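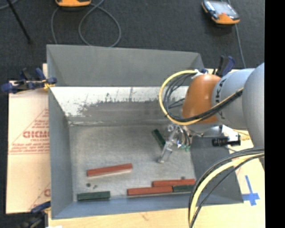

Chapter 5
Bins, and What Ends Up in Them

Every storage system ever devised contains one bin that its owner would prefer not to discuss. It may be labeled MISC, or ASSORTED, or it may carry a label that was true in January and has since become a work of fiction. In Chapter 4 we dealt with shelves, where things at least have the decency to stand where they can be seen. A bin offers no such comfort. Things go in at the top, the bottom fills up, and whatever was put there first stays there longest.

The parts room at Warotance, which we will visit several times in this book, had 3238 separate items on its stock list when the list was last thought to be correct. Most of them lived in bins. The staff could find the popular ones with their eyes shut. For the others they ordered a new one from Pinto and added it, when it came, to the same bin as the one they couldn't find.

This chapter is about doing better than that. We start with the bin itself, because people choose bins the way they choose umbrellas, in a hurry and from whatever is near the door. A metal bin takes years of abuse and shows all of it: the paint goes, the scratches come up bright, and dark edges form where the old surface gives way to the new. None of this hurts the contents. It does make small shiny parts hard to pick out against the floor of the bin, a point we come back to in Section 2. Plastic is lighter, quieter and cheaper, and cracks at the corner you lift it by.

Then comes the question of depth. A deep bin holds more, as the catalogs will tell you. The catalogs don't mention that you'll be reaching for the bottom layer with one shoulder against the wall of the bin, feeling for a block you remember as square.

By the end of the chapter you should be able to:

Choose a bin size from the part, instead of the other way around
Tell sorted stock from stock that has merely been pushed to one side
Decide when a mixed bin is worth keeping
Write a label that a stranger could use

Key terms: dead layer, mixed bin, pick face, reach depth

Before you read on, go and find the worst bin in your own shop, office or kitchen. Tip it out on a table and write down what was at the bottom. Keep the list. You will need it for the Skarau exercise at the end of the chapter, and it will probably embarrass you less than you expect.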